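Section 4. Barcode Label Setup and Shelf Printing

4.1 Before you start

The Nudard label printer ships with one roll of thermal labels and a USB cable. The Imton stock program must already be installed on the computer you plan to use. If it is not, finish Section 2 first.

Place the printer on a level surface, away from heaters and direct sun. Thermal labels darken when stored in a warm place, and a dark label may not scan.

CAUTION: The print head stays hot after a long job. Let it cool before you open the cover.

4.2 Loading the roll

1. Turn the power switch off.
2. Press both side tabs and lift the cover.
3. Place the roll on the spindle with the printable side facing up.
4. Slide the paper guides in until they touch the roll. Do not pinch it.
5. Pull the end of the roll past the front edge and close the cover until it clicks.
6. Turn the power on and hold the FEED button for two seconds. The printer measures the gap between labels and stops at the start of a new one.

NOTE: If the status light blinks red after step 6, the gap was not found. Repeat steps 1 through 6. Continuous paper has no gap and needs the setting in 4.5.

4.3 Creating an item record

1. In Imton, open Items and choose New.
2. Enter a short name. Names longer than 35 characters are cut on the printed label.
3. If the product already carries a barcode, click the Code field and scan it.
4. If it has no barcode, choose Assign. Imton gives the item the next free store code, beginning at 121.
5. Enter the price and unit, then choose Save.

Each database holds up to 1,950 item records. Deleted items count toward this limit until you run Compact from the Tools menu.

4.4 Scanning small or uneven packages

Set flat boxes and packets down before scanning. Bottles may be laid on their sides - turn them until the code faces up. If a carton is creased, press the label area flat with your fingers and hold the scanner a hand's width away.

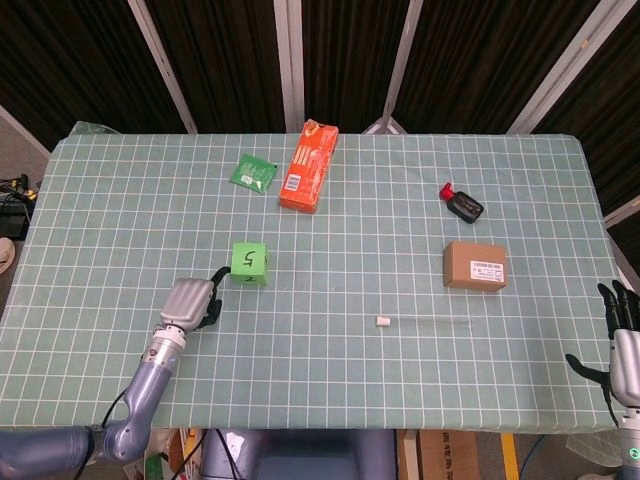 Saqib Rana writes that on narrow bottles he gets a clean read only when the bars run like the rungs of a ladder, with the bottle standing up, and asks for this to be the default layout. In the current version, choose Rotate 90 in the label editor and save the result as a template. Templates are kept when the program is updated.

4.5 Continuous paper

1. Open Printer Settings and set Media to Continuous.
2. Enter the label length in millimeters.
3. Print one test label and measure it before you start a full job.

NOTE: Error 222 means the length entered is greater than the printer memory allows. Enter a shorter length and print the test label again.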